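How to Hand-Wash a Wool Sweater in a Basin Without Making It Smaller

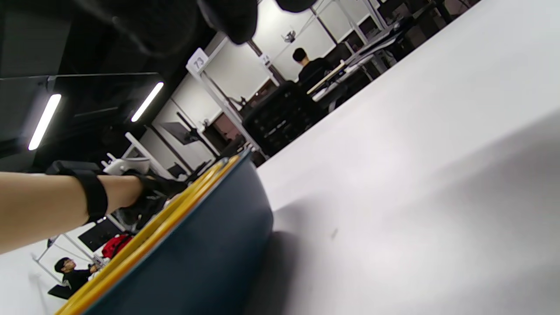
Gloved fingers over the edge of a teal basin with a yellow rim, on a white table.

Posted September 15, 2020 in Laundry, Reluctant

The label says hand wash. You have ignored it for two winters by the clever method of not washing the thing at all, and now the sweater smells like soup. It's time.

I have washed sweaters in a kitchen sink, a bathtub, a cooler and, on vacation, a salad bowl. The basin wins. A sink has a drain fitting that grabs yarn and a faint memory of onions. A tub is the size of a tub, so you kneel on tile and use enough water to float a dog. A basin goes on a table, you stand up like a person, and when you're done you tip it out.

What you need

A basin big enough for the sweater to lie in with one fold, not wadded. Mine is a Cestholm, bought for a paint job and promoted. Any deep plastic one will do. Run your finger around the inside before you trust it with knitwear, and if you find a burr left over from the molding, take it off with fine sandpaper.

A rim you can get your fingers over. You'll be lifting and tilting this thing with several gallons in it, and a thin sharp edge is no fun.

A table that doesn't wobble and doesn't mind getting splashed. Your grandmother's walnut is out.

Wool wash. I use Skorance, the unscented one. The lavender version is also fine if you want to smell like a drawer. Regular laundry detergent is made for gym socks and will treat your sweater accordingly.

Gloves, if your hands object to soap. Get a pair that fits. Loose ones fill up at the cuff and you spend the afternoon wearing two small buckets.

Three bath towels you don't love. A tape measure. A place to dry something flat where the cat can't get to it, if such a place exists in your home.

Before any water

Measure the sweater. Lay it flat and write down the chest width, the length from shoulder to hem, and the sleeve length. You will skip this step the first time. You will then stand over a damp sweater trying to remember how long your own arms are.

Empty the pockets on cardigans. Button the buttons. Turn the whole thing inside out if it pills easily.

Check dark colors for bleeding: wet a white cloth, press it on an inside seam for a minute, and look. If the cloth comes away pink, that sweater bathes alone.

Take off your rings, your watch and that bracelet you never take off. One snag is a ten-minute job with a crochet hook. Two snags and you own a gardening sweater.

Filling

Put the basin on the table first, then fill it with a pitcher. I'm aware the faucet is faster. I have also carried a full basin across a kitchen, and what arrived at the table was half a basin and wet feet.

Fill it about two-thirds full with cool to lukewarm water. If it feels like nothing much against your wrist, that's the temperature. Stir in the wool wash before the sweater goes anywhere near it, and go by the amount on the bottle. More soap doesn't get you a cleaner sweater. It gets you a longer rinse and a bad mood.

Soaking

Lower the sweater in and press it down with flat hands until it stops sending up bubbles. Wool floats with real conviction at first. Keep pressing, a section at a time, and then leave it alone for 16 minutes. I arrived at that number by setting a timer for 15 and being slow to get up.

During the soak you may gently squeeze the cuffs, the collar and the underarms. That is the whole list of things you may do. No scrubbing, no swishing, no kneading it like bread. Wool plus agitation is how felt is made, and felt is a lovely material if you were trying for a hat.

If the water goes brown, don't panic. That was in there the whole time, and you wore it to dinner.

Getting it out

Don't lift the sweater by the shoulders. Wet wool weighs a surprising amount and the sleeves will head for the floor. Gather it from underneath with both hands, press it against the wall of the basin to let some water go, and park it in a colander.

Empty the basin by dragging it to the edge of the table over a bucket and tipping slowly. One hand on the rim, the other low on the far side. The water will come out calmly for several seconds and then all at once.

Rinsing

Refill with water at the same temperature as before. Same means same. A sudden change from warm to cold can shrink wool nearly as well as scrubbing does. Press, wait a couple of minutes, gather, empty. Two rounds is usual. When the water stays clear and you can't feel any slickness between your fingers, quit.

Some wool washes claim you don't have to rinse. I rinse anyway. I've never been able to believe a bottle that wants so little from me.

Towels

Spread a towel on the table, lay the sweater on it, and roll the two up together from the hem like a jelly roll. Kneel on it, lean on it, think about your taxes. Unroll, swap in a dry towel, do it again. Never wring. If you catch your hands starting to twist, walk away for a minute.

Drying

Third towel, flat surface, out of the sun. Pull out the numbers you wrote down and pat the sweater back to those measurements, nudging the ribbing in and coaxing the sleeves out. It will take a day or two. Flip it once. I used to use a Barbier mesh rack, which works well and folds up into a shape that fits in no known closet.

No hangers. A sweater dried on a hanger grows shoulder bumps and keeps them.

If it went wrong

It's a bit small: soak it again in cool water with a capful of hair conditioner for half an hour, towel it, and stretch it gently to size, pinning if you have to.

It's very small and quite stiff: you have a tea cozy. Congratulations on the tea cozy.

It's too long: you probably hung it up. Wet it and pat it shorter.

It still smells like soup: wash it again tomorrow, and move the coat hooks out of the kitchen.

Wipe out the basin, dry it, and store it upside down. Stored right side up, it becomes where everybody puts the mail.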